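Drasanau (film)

Drasanau is a low-budget comedy drama written and directed by Precious Baluyot. Stars Ekow Agbenyega as Manalastas, a washed-up quiz host hiding out in the seaside town of Clutbridge. Running time 2 hours.

Production

Shot over 26 days in March, mostly indoors. Script went through several drafts, the early ones with no jokes at all.

Reception

Mixed. Agbenyega's deadpan was liked, the ending less so. Opened on 30 screens, later recieved a small cult following on late-night telly.

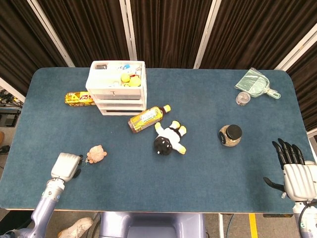

White drawer organiser on a felt-covered table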